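Keeping the Allville bench cell in tolerance: setup, checks and finger replacement
Speaker notes, Aisling Flanagan
Session: Small Cell Maintenance, 2:30 p.m.
Allow 24 minutes plus questions. Skip the cable section if running late.

Opening

Say what the cell does and move on. One arm, one parallel gripper, two baskets on a counter. Mixed objects get moved between the baskets and the open stone. The software side was covered at the September meeting and will not be repeated. The subject today is the hardware between the wrist flange and the stone, and what we check before a shift.

The arm is run from a Vumach controller. The gripper is a Clemano two-finger unit, electric. Ha-neul Cho did the original install. Philomena Dolan and I have looked after it from then on, and the procedure in the handout is the third revision.

Counter and reference points

The counter was already in the room. It is a stone top with a seam on the right-hand side, running diagonally toward the front. First question from every visitor is whether the seam matters. For height, we measured across it with a dial indicator and found no step large enough to affect a grasp. For vision, it did matter: the early segmentation model drew an object boundary along it. Ha-neul masked it in the background image.

Explain the arm-out pose. The arm retracts clear of the bench camera, and we compare the live view with the stored reference before anything moves.
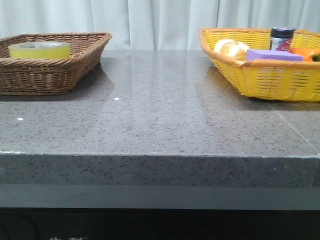 Fig. 1. Bench camera, arm clear. Brown basket left with tape, yellow basket right with mixed objects.

Points to make on the bench camera:

Polished stone reflects. The baskets show up faintly a second time in the surface. We do not try to remove that with lighting. The reflections are left in the background model and the exposure is locked.

The curtain stays closed. Opening it changes the white level and the comparison against the stored reference fails. If it fails, look at the curtain before touching the camera.

Small bright points on the stone are left alone. Wiping moves dust around and leaves streaks that are harder to mask. Clean the top at end of shift with a dry microfiber cloth, then retake the reference.

Basket placement is by template. The template is a laminated sheet squared to the front edge of the counter. Set the baskets against it, then take the sheet away. A basket that has shifted by a finger's width will still pass the camera check and will then cost you a rim collision. Eamon Ó Flaithearta found this out in his first week and wrote the line in the handout.

Wrist camera

Pause for questions on the bench camera. Then go to the wrist.

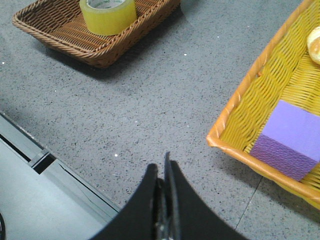 The wrist camera is checked in software once per shift and by eye at every finger change. The software check is a reprojection test against a printed target, and the pass threshold is on the handout. The eye check is faster and catches most of what goes wrong. Send the arm to the look-down pose between the baskets and find the fingertips. They should come in from the bottom of the view, close to the midline, with a thin gap between them and open counter beyond. In the view on screen the right tip stands a little higher than the left. Compare tip positions against the overlay saved at the last calibration. If both tips have moved together, suspect the camera bracket. If one has moved, suspect that finger or its carrier.

Bracket screws: two, medium threadlocker, torque in the handout. Do not use high-strength. Gobnait Moynihan had to heat one out with a soldering iron, and the bracket had to be replaced along with the screw.

Lens: blow off first, then lens tissue. No solvent. The coating on our first unit was damaged by isopropyl alcohol from the stone-cleaning kit, and the haze that resulted looked like bad focus for most of a month.

Cable run (skip if short of time)

Gripper power is 24 V. Power and camera signal share the wrist and are tied at two points. The service loop at the wrist has to allow full rotation both ways. Test it by hand with the drives off. Rotate to each end stop and watch the connector, not the loop. If the connector body leans, there is too little slack.

Too much slack is also a fault. A long loop can drop into the wrist view during a tilt and be segmented as an object. We had one week of grasp attempts on our own cable.

Replace the camera cable at 300 operating hours regardless of condition. The ones we took out later than that showed cracked jackets at the lower tie.

Finger wear

Main part of the talk. Slow down from this point.

Fingers wear at the tips on the inside face. Three causes, in order of how much material they remove: closing on nothing, contact with the stone, contact with basket rims. Closing on nothing is a software matter and was fixed by stopping short of full closure when the fingers are empty. Contact with the stone is set by the floor height. Contact with rims depends on where the object lies in the basket.

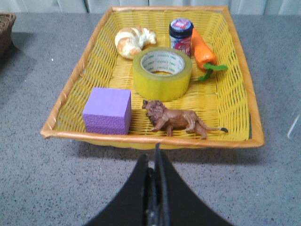
Rim contact is worst with objects near the front wall. The approach angle is limited there and the outside of a finger can drag along the weave on the way down. We now lower the approach speed for any target inside the margin band, and we inspect the outer face of both fingers as well as the inner. Use a fingernail first, then a loupe. A burr you can feel will catch on woven strips.

Floor height has to be set separately for each basket and for the bare stone. The weave has some give and the stone has none. Procedure:

1. Drives on, reduced speed.
2. Close the fingers to the calibration gap.
3. Jog down onto a feeler gauge at the taught point. Stop when the gauge drags.
4. Record the height and add the clearance from the table.
5. Repeat at the remaining taught points. Average nothing. Store each one.

Someone will ask about step 5. Averaging gave us a plane that was too low on one side of the bench. We scraped two sets of fingers before Philomena plotted the individual readings.

Finger sets are printed by Ó Riain and come as matched pairs. Do not mix pairs. Measure tip length on receipt and reject a pair if the two differ by more than the limit on the drawing.

Inside grasp on the tape

The tape roll is the object we use for acceptance after a finger change. The fingers go down into the core and open outward, so the load goes through the outside faces, the reverse of every other grasp on the bench. It exposes a loose carrier quickly.

Stand the roll on the counter between the baskets, core opening up. Bring the wrist over it and stop with the tips inside the core, before opening. Check clearance on both sides by eye from the front of the bench. Uneven clearance means the tool center point is off, and the place to correct it is the tool definition. Do not nudge the taught point.

Then open at low force, lift, hold, and set down. Repeat until the acceptance count is reached. A core that creeps down the fingers during the hold is a fail.
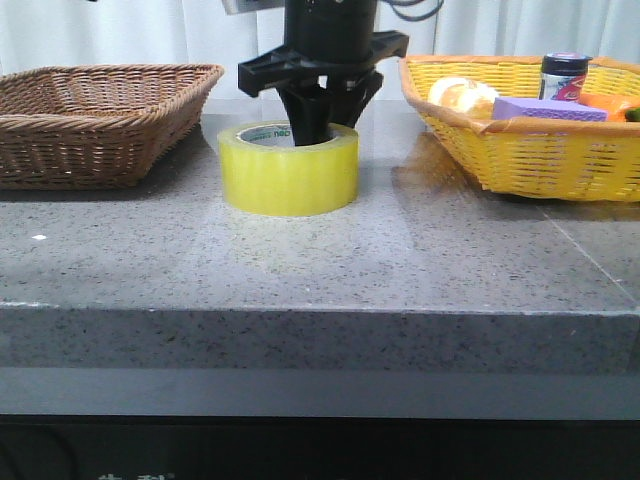 RECORDS AND SPARES

Log every finger change against the cycle counter. The best pair so far ran 332 hours before the inner face went out of limit. The worst was pulled at 175 hours with a cracked root, traced to a carrier screw that had been left finger-tight. Both pairs are on the side table and can be handled after the session.

Change cores as well as fingers. A cardboard core softens after repeated inside grasps, and a soft core will hide a weak grip by deforming to fit. Mark the roll with the date it went into use and keep one unused roll for disputes.

Spares held at the cell: one matched finger pair, one carrier, one camera cable, bracket screws, threadlocker. The spare camera is kept with Gobnait and has to be calibrated on the bracket before use, so allow an hour.

Likely questions

Force sensing at the fingertip: tried, removed. The sensor wiring did not survive the wrist rotation. Motor current is adequate for the objects we handle.

Metal fingers: they outlast printed ones and they mark the stone. We prefer to replace the finger.

Automatic floor height: Ha-neul has a version that touches off using motor current. It agrees with the feeler gauge on stone and disagrees in the baskets. Refer questions to Ha-neul directly.

Handouts are by the door. The torque table on page two has been corrected, so discard any copy picked up before lunch.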